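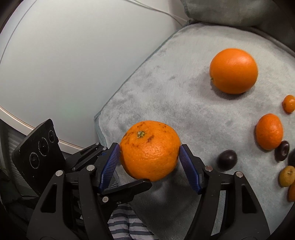
*Last changed: Tuesday, 4:10 pm*

Rotation sim, second pass. Want to know what happens to the Dridik league format when the oldest set drops. Last week's run used the old card pool file, so those numbers are out. Don't quote them.

Setup
- 800 games, best of one, mirror pairings removed
- 23 lands in every list, even the low curve ones (wrong for aggro, I know, keep it fixed for now)
- seed in the run log
- Rekent doing the shuffling, Eshun doing the mulligan calls

First problem – Eshun keeps one-landers on the draw. Threshold was read as a string again. Fixed, reran from the top.

Second problem: sideboard slots were leaking into the main deck for the control list. 10 extra cards, no error thrown. Added a check on deck size before the first shuffle. Should of been there from the start.

After both fixes, control wins 470 against the field. Thats higher than I'd like. Most of it comes from long games, where the midrange lists run out of things to do once the old removal is gone. Aggro looks fine on paper but see the land note.

Not convinced the pilot logic is fair to combo. It fires as soon as it has the pieces, never waits for a protection spell. A person would wait. Leave combo out of the writeup or mark it clearly.

Rotation twice a year vs once: did not get to it. The Redby calendar file has both schedules in it but the set names don't match ours, needs a lookup table. Boring job, do it before anything else.
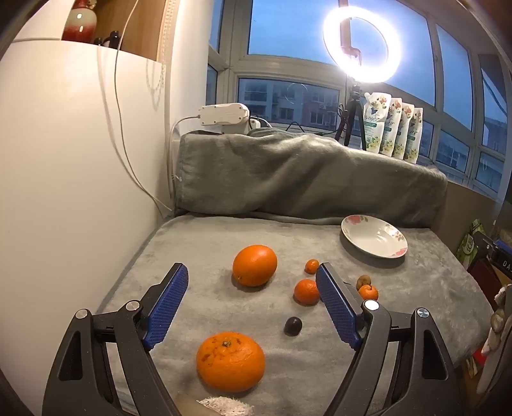 ## Next

- lookup table for set names
- let land count vary by list, rerun aggro only
- combo pilot: hold one turn if there's mana for protection
- print proxies for the new midrange list and play it by hand, a few evenings in November if the big table is free
- ask the league channel which ban list they mean – two versions going round
- back up the run logs, disk is nearly full agian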